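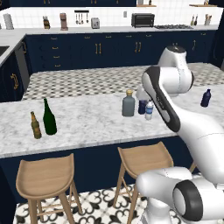

*White marble with gray veining on a navy island, beer and wine on top.*

**January 24, 2025 -- Kudbridge shop, stain and etch tests, continued**

Pulled the offcuts from job 2943 out from under the saw bench, where they'd been holding up a bucket since December. All from slab 1159, the Mavromatis white. The Ukulstead people want it honed, they want it in a kitchen where they cook every night, and they want it to look the same in ten years. I've told them they can have the first and the second.

Setup is the same as last time. Tiles honed on the wet bench, rinsed, dried on the rack over the heater, wiped with acetone. One set left bare, one set with a single coat of Gruta, one set with 2 coats. The Gruta can says to wait until the surface is "touch ready," a phrase that has no meaning in any language I know. I left it overnight.

Drops on each tile: red wine, dark beer, lemon juice, olive oil, black coffee, turmeric in warm water. Each one under an upturned jar lid so it couldn't just dry up and flatter the result. Left for 6 hours, blotted, rinsed with plain water, left to dry before looking. I looked before they were dry, of course. Wet marble always looks terrible and then forgives you, so ignore the first page of scribbles.

**Bare tiles**

- Wine: gray-purple disc, soft at the edge. Dull spot in the middle as well, so stain and etch in one go.
- Beer: faint tan ring. Slight etch, only visible with the lamp held low.
- Lemon: no color at all, and the worst mark on the tile. Clean-edged and chalky. You can find it with a fingertip in the dark.
- Oil: went in like it was going home. Dark patch, bigger than the drop was.
- Coffee: brown ring, darker at the rim.
- Turmeric: yellow. Will be yellow at my funeral.

**One coat**

Oil sat up in a bead for the first while, then gave up along one side where I think the wipe was thin. Wine color much reduced. Coffee came off nearly clean. Turmeric lighter but still there. Lemon: identical to bare. Held the two tiles side by side, swapped them behind my back, couldn't say which was which.

**Two coats**

Better on oil, no dark patch I could swear to. Wine left a blush that might be my imagination and might be the shop lights. Lemon: identical again. Also a slight haze in one corner where I let the second coat sit too long before buffing. That's my fault, and it took longer to get off than the coat took to put on.

So, for the next person who opens this book looking for good news: the sealer slows down things that soak in. It does nothing much about acid, which isn't soaking in, it's eating the calcite at the surface. I must have explained this to every client we've had and each one has nodded and then asked which sealer stops lemons. Going to write it on the back of the quote this time, in a larger font.

**Finish matters more than coats, I think**

Took one leftover piece up to a full polish and did the lemon again. The etch is no deeper as far as I can tell, but it shows from across the room, a dull thumbprint on a mirror. On the honed tile you have to go looking. Ukulstead had honed down as their second choice because the polished sample looked "more like marble" in the showroom. Talked them around last month. Keep both lemon tiles for the next meeting and put them on the table before anyone starts talking.

Tried a light re-hone on the worst etch, by hand, wet, working up through the grits. It came out. The patch then needed blending well past the mark or it read as a shallow, slightly shinier moon. Fine on a loose tile. On a finished island it's a morning's work and a lot of plastic sheeting, and the client will be standing behind you.

**Poultices**

Baking soda and peroxide paste on the coffee and wine marks, plastic wrap taped down, a few small holes in it. Left two nights on earlier tiles from this slab. Coffee gone, wine down to a shadow, and a second round would probably finish it. Oil got the same soda with acetone instead, gloves, door open. It pulled some. The patch is smaller and paler but I wouldn't call it clean. Turmeric laughed at the peroxide the first time and faded a bit the second. A tile left on the windowsill lost more yellow to daylight than to anything I mixed, so the best method so far is doing nothing and being lucky with the weather.

Don't use the shop vinegar to wipe down the bench while tiles are on it. I am recording this without further detail.

**Veins**

The gray bands drank the oil faster than the white on the bare tile. Could be real, could be one open seam. Tap test sounded fine. Slab 1159 has a darker run near one end and the sink cutout lands close to it on the current drawing. I'd like to flip the layout end for end, which puts the run under the toaster where it can live in peace. The veining would then go the other way at the waterfall panel -- need to re-cut the paper template before I promise anything.

**To do**

- Redo single-coat oil with an even wipe. The thin edge is bugging me.
- Ask Mavromatis whether this batch was resin-treated at the back. The stamp is illegible and the invoice is poetry.
- Second poultice on wine.
- Beer again, overnight. Low priority, but there's half a bottle left and I'm not throwing it out.
- Label the jar lids. One of them was on the turmeric and is now on my lunch.
- Buy lemons.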